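Teaching a Gear Placement Task by Teleoperation

The second exercise in the Wutberg series uses the gear board. You drive the arm by remote control, put a gear on its shaft so it meshes with its neighbor, and save each attempt as one demonstration. If you haven't done the block exercise yet, do that first. The controls are the same and the blocks are more forgiving.

Before you start

Clamp the board so it can't slide. Home the arm, open the gripper all the way, and check that the wrist view and the side view are both live in Talebi. Set the speed limit to 9 percent. It feels slow for the first few tries, but leave it there.

Step 1. Grip the hub

Close on the raised hub in the middle of the gear and leave the teeth clear. Bring the fingertips up on both sides, a little below the bore, and stop closing when the gear no longer shifts. The bore should stay in plain view between the tips. 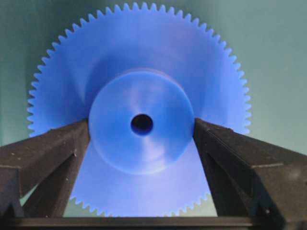 Wrist view: fingers on either side of the hub, bore visible.

Step 2. Line up and lower

Move over the shaft at a safe height, then rotate the wrist until the gear is parallel to the board. Lower it in short moves. If it catches on the end of the shaft, back off and try again with a small sideways correction. Don't push through. Keep the correction in the recording, as Naledi Ntuli found that the policy recovered better when the training set had a few of these in it.

Step 3. Check the seating

Open the fingers, back away from the hub, and look at the gear from its rim. The end of the shaft should stand above the hub. If the gear is tilted, nudge the rim with closed fingertips.

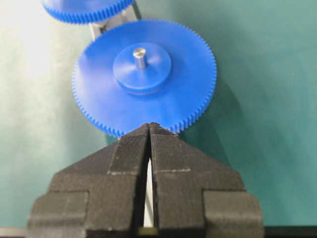 Fingertips together at the rim, shaft showing above the hub.

Step 4. Mesh the teeth

With two gears on the board, the teeth may land point to point. Put the tips back on the hub and turn the wrist a few degrees either way until the gear drops in. Watch the side view for this part, where the gap between the two rims is easier to judge. 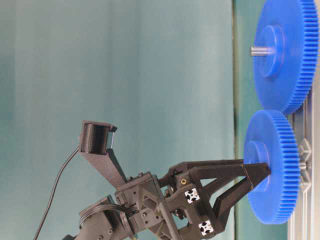

Once the gear is down, open the gripper, raise the arm and press Stop. Mark the attempt good or bad right away. A gear left half seated is a bad one even if the rest went smoothly.

How many to record

Our set has 143 good demonstrations from three operators. Precious Nkuna trained on half of that and got a policy that reached the shaft but often missed the mesh. Change the starting position of the gear between attempts, and take a break when your corrections get sloppy.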